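## 4. Gripper comparison

We compared two sets of fingers on the same pair of arms. The first set, which we call the stock fingers, came with the Benano grippers and has a flat contact face. The second set, the Clirero fingers, was drawn up by the second author and has a shallow groove running the length of the face. Both sets mount with the same screws, and nothing else on the arm was changed between conditions. Controller gains, joint limits and teleoperation scaling were kept at the values listed in Section 3.

### 4.1 Workcell

All trials were run in the enclosed cell at the Nostitz lab. The two arms are mounted on opposite sides of a square table and reach in toward a white board on the near half. Small blocks are placed on or next to the board. Larger household items stand in a row behind it and serve as the second object group. The enclosure is lined with black fabric, which we added after early trials in which light from the corridor changed the exposure of the fixed camera. Figure 3 is taken from that camera.

The layout has one drawback for a comparison of this kind. The arms have to pass over or in front of the back row in some poses, so an operator working on the blocks must keep the elbow high. We left the row in place for the block trials as well, so that both finger sets were tested under the same crowding. Cable slack was checked at the start of every session, and a session was stopped if a cable came under a finger.

**Figure 3.** Dual-arm workcell used in the finger comparison, viewed by the fixed camera. The white fingers of both grippers point down toward the board, and the back row includes a pale blue pitcher on its side and a pink tray.
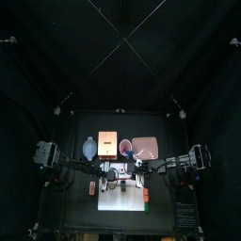
### 4.2 Procedure

Four operators took part. Each had at least one month of practice on the leader arms before the first session in September. An operator completed 43 sessions, split between the two finger sets in an order drawn at random. One session lasted 40 minutes, including the time needed to put objects back in their starting positions.

A trial consisted of one pick, one handover between the arms and one placement. We scored a trial as a success if the object reached its target without touching the table in between. A regrasp was allowed but was logged. Trials interrupted by a controller fault were dropped and repeated later in the same session. After these exclusions, 2,150 trials remained.

Catalina Orellana scored all trials from the recorded video. Roswitha Hinrichs scored a random subset without being told which session it came from. The finger sets can be told apart on video when the gripper is close to the camera, so the second scoring was blind to operator and session but could not be fully blind to condition.

### 4.3 Observations

On blocks, the two finger sets gave similar success rates, and most of the failures came during the handover. The usual pattern was that the receiving gripper closed slightly off center and turned the block in the giving gripper. Grooved fingers reduced this turning when the block was held along its long side. They made it worse when the block was held near a corner, where only one edge of the groove made contact.

The difference was larger on the household items. With the stock fingers, operators often needed a second attempt on thin rims, and regrasps were logged more often for every operator. All of them told us separately that the grooved fingers felt easier on rims but harder to release cleanly. We did not measure release time in this study. The Rivadeneira controller logs gripper current at a rate too low to separate the moment of release from the motion that follows it, and we plan to repeat this part with the faster logger described in Section 6.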